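Home Fixtures Results Table Club Shop Newsletter

January newsletter
By Fanni Somogyi

Veslow get the draw they wanted, more or less

Veslow Athletic are through to the third round of the Okoro Cup, and they got there the usual way, by making everybody in the ground feel slightly ill first.

The score was 2-2 after extra time against Groteck, a side that has spent most of the season losing to people's uncles. Somtochukwu Dauda put us ahead from a corner he later admitted he was trying to get out of the way of. Groteck equalized, then led, and with 82 minutes gone a few of you were seen walking briskly toward the parking lot. I have your names.

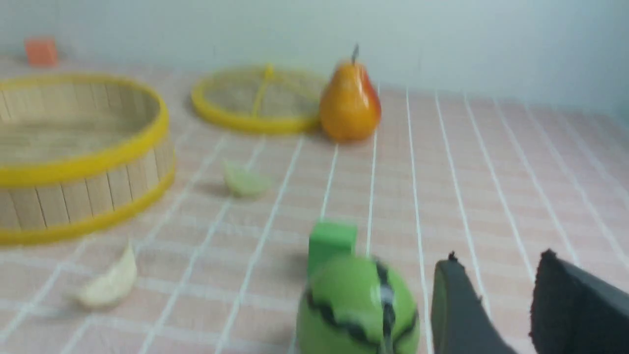 Ama Mahama's view from the bench was that the team "needed a bit of a shout," and I'm told the shout could be heard from the bus stop. Olanrewaju Fashola leveled it soon afterward with his left foot, which he normally keeps for standing on. Extra time passed without incident, or soccer.

Then came penalties. Lumturie Babić saved the first two and looked annoyed about the ones she didn't. Dauda took the winner and hit it straight down the middle, as he has every time since I started writing this column. Goalkeepers continue not to read the newsletter.

Attendance was 157, our best for a cup tie in years — the free parking may have helped. 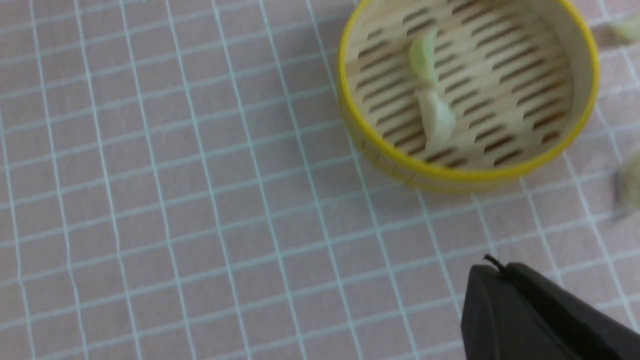
The next round is away to Lokudent, who are top of their league and have let in six goals since the fall. Their back line leaves very little room, and last time we went there our passing had all the freedom of a dumpling in a small bamboo steamer with the lid on. Mahama wants more width this time. Fashola wants a day off work. Bus seats can be booked at the clubhouse window until half past seven on training nights, and please bring the right change.

Contact the newsletter | © Veslow Athletic Supporters | Back to top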